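Friday, May 29, 2026
By the Retham Holiday Lodging Study Group

4. Repeat bookings at small sites

The second part of our study looks at why families return to a small self-catering site. We collected 494 guest forms from the parks at Hilo and Clasuto, both of which rent chalets by the week. The forms were given out at the end of the stay, and the site office kept them until November, when the season was closed.

Price was less important than we expected. Most returning guests wrote about the same chalet, the same parking place and the same person at the desk. At Clasuto a family could ask for its old chalet for a small fee, and almost 7 in ten returning families did so. Hilo had no such rule, and its guests complained of this more than of the weather -- the kitchen equipment came second.

The Niskanen booking system, used at both parks, does not store the chalet number after the stay. Staff at Hilo therefore kept a paper list, and we used this list to correct three of our records.
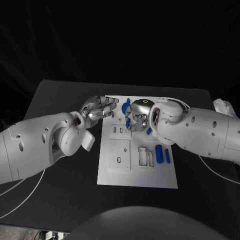 Figure 4. Two robot arms over a board with parts.

Arrival day is the weak point of the small site. Cleaning, key handover and small repairs all fall between ten and four o'clock, and at both parks the same few people do all of them. Work at a table can be shared by two arms reaching in from opposite sides, as in Figure 4, but chalets stand far apart and the walking time remains. Clasuto moved half of its arrivals to the middle of the week, and the late handovers became fewer in that season.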